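27/05/2020

I finally have time to write up the open day at the Ralau repair works, and I'm glad I kept my notes, as most of the good stuff would have slipped away by now. We went last August, on the Prulison side of the river, and took the early ferry because the road bridge gets jammed by mid-morning. Go early if you ever do this! By lunch the line for the clock room went down the stairs and out into the yard.

The building started life as a hat factory and you still walk in through the steaming hall, with its big iron pipes overhead. Ralau took it over 25 years ago for fixing sewing machines, and then the radio people moved in, and then the bicycle people, and now there are 13 workshops on 2 floors (plus a bakery, which I'll get to).

I started with the sewing machines and could have stayed all day. One whole wall is drawers of bobbins, feet and little springs, and the woman at the bench let us turn the handwheel on an old Esard treadle with the cover off. I've sewn on machines since I was nine and had never understood how the hook catches the thread. Now I do – you have to see it go slowly. She told us the usual cause of skipped stitches is a needle put in back to front, and I went rather quiet at that point.

Upstairs is the clock room, hot and crowded and wonderful. They had 87 clocks on the walls, according to the sign by the door, and they let them all drift a little so the striking at noon goes on for several minutes. A small boy next to me covered his ears and laughed the whole way through.

The chair caning was quieter than I'd expected. You can try a few rows on a practice seat, and mine came out lopsided, but the man in charge said the cane would forgive me. I bought a bundle of it to take home. It's still in the hall closet.

After that came the electrical floor, with radios, lamps, toasters and computers.
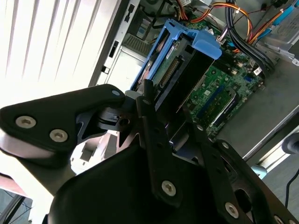

The same floor has the swap shelf, and it's worth a careful look. You leave something that works and take something that works. I left a travel kettle and came away with an Innes desk lamp with a green shade, and I'm writing by it tonight.

Now the bakery. It's tucked behind the bicycle shop, it takes cash only, and the plum buns sell out fast. We got the last ones and ate them on the loading dock with our feet hanging over the edge – sticky, still warm, the best thing I ate all summer.

The ferry back was packed, so we let one go and caught the next. Bring a tote bag and small bills, and wear shoes you can stand in for hours.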